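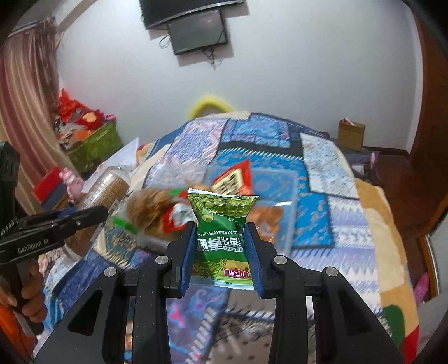 BRAGANÇA — 2 October 2023

Huneletti Press announces the publication of The Silent Prompter, a study of stage whispering and cueing in European theater by Vasco Magalhães. The book is available in hardcover and as an e-book. (1/6)

The author asks how actors were kept on their lines before the printed rehearsal script became common. He draws on prompt copies, letters and house rules held in private collections. (2/6)

The volume contains 19 chapters and 79 black-and-white plates. Two appendices list the cue marks used by touring companies and give a short glossary of prompt-box terms. (3/6)

Mafalda Falcão has written the foreword. She considers what the prompter's notes can tell a present-day director about pace, silence and the length of a pause — matters that the printed play seldom records. (4/6)

The Silent Prompter is the second title in the Bilgate Studies in Performance. The first, on scene painting, appeared in May. Proposals for later volumes may be sent to the series editor at any time of year. (5/6)

Teachers of drama and theater history may request an inspection copy through the Huneletti website. Orders from libraries are handled by our distributor, Uken, and should state whether the hardcover or the e-book is required. (6/6)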